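The gripper that reported closed when it wasn't

Fault notes from the jar task, written up in May while I still remember the order of events.
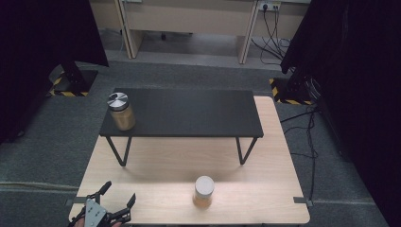 Agnes Cowie read my first draft and objected that I was blaming the encoder before I had ruled out the linkage. Fair enough. She had seen a worn pin produce the same curve on a Divance unit, and she wanted the pin measured before I wrote another word about firmware. I measured it. The pin was within tolerance, and I have left the encoder as the suspect.

The task is short. One jar is up on the black riser, one is down on the wood, and the hand-held gripper picks and places them while we log jaw width. The log is later used to drive the arm, so a wrong width in the log becomes a wrong width on the arm. That is where we noticed. On replay the arm closed, lifted, and left the jar behind. On the next attempt it closed 8 mm too far and pushed the lid sideways hard enough to trip the force limit.

I went back through the recordings. The jaw width drifts by a small amount each time the jaws are opened to the stop at speed. Open them slowly and there is no drift. After 20 fast openings the zero has moved far enough to matter. The Prodar logger does not flag this, because the value stays inside the legal range. It checks range and dropouts and nothing else.

My reading is that the encoder loses counts when the jaws hit the stop. The sample buffer holds 3000 entries and was never close to full, so I don't think the software is dropping them. I swapped the cable for a shielded one from Baert and the drift did not change.

What we do now:

Re-zero against the closed stop every 15 picks.
Reject any recording where the zero at the end differs from the zero at the start.
Keep glass off replay until the arm has completed a full run with plastic.

The last one is the safety item and should have been there from the beginning. The force limit did trip as designed, but it tripped after contact — with a glass jar on a raised surface that is late.

Sheena Buchanan is adding the zero check to the logger. I still want to put a second encoder on the jaw and compare the two directly. The bracket for it is drawn but not cut.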